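A Bowl, a Plate and a Mug for Everyone: Talking Tableware in Onddale
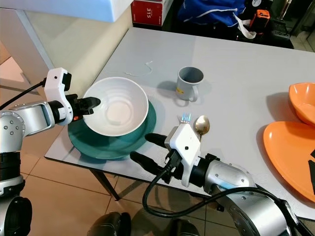
The woman who runs the secondhand tableware shop in Onddale has been matching up other people's dishes for 12 years, and she still gets excited when a box comes through the door. We sat down at the back of the shop in August, before opening, with a pot of coffee between us and a good deal of newspaper on the floor. I had come to ask her about place settings, and in particular about why so many of her customers have given up on the matching set. She likes a white bowl on a teal-green plate, with the wide rim showing all the way round, and a plain gray mug set behind it. "If you can get those three to sit happily together, you can feed anybody," she told me. "The spoon can be gold, the fork can be whatever you like, and I promise you the soup will taste the same!"

She grew up with a proper set, the Brandemton dinner service her grandmother bought a piece at a time and kept behind glass. It came out at Christmas and for one uncle in particular, and the children were not allowed to carry it. "We ate off it maybe twice a year and I was frightened every single time," she said, laughing. "I broke the gravy boat when I was nine. I can still hear it." When the service came down to her she put it straight into the kitchen cupboard, and there are a good many fewer pieces now, and she doesn't mind at all.

The shop, Clilteo, opened with 300 pieces, most of them from a hotel that was closing its dining room. These days she keeps more than 950 on the shelves, sorted by color first and size second, and people will stand there for an hour holding one plate up against another. She encourages this. She keeps a small table near the window just for trying things out, and she would much sooner you took a bowl over there and turned it round a few times than bought it in a hurry and brought it back.

I asked what people get wrong, and she was slow to answer (she's a kind person, and I think she was picturing actual customers). In the end she said bowls. People buy them too shallow. "You want some depth to it, so you can carry it to the couch without looking down the whole way. And put a plate under it, even when it's only you at home. You've got somewhere for your bread, and somewhere to put the spoon when the phone rings."

On flatware she is easygoing. Her own drawer at home has some old Tomić forks, a handful of brass-colored spoons that she polishes when she remembers, and one butter knife that has followed her through five apartments. She did once try to replace the lot with something new and sensible — it lasted until the spring, and then the old forks crept back in.

By then it was nearly ten and there was somebody at the door with a crate of saucers, 210 of them according to the note on top, wrapped in what looked like a whole winter of newspapers. She had the first one unwrapped before I'd found my coat.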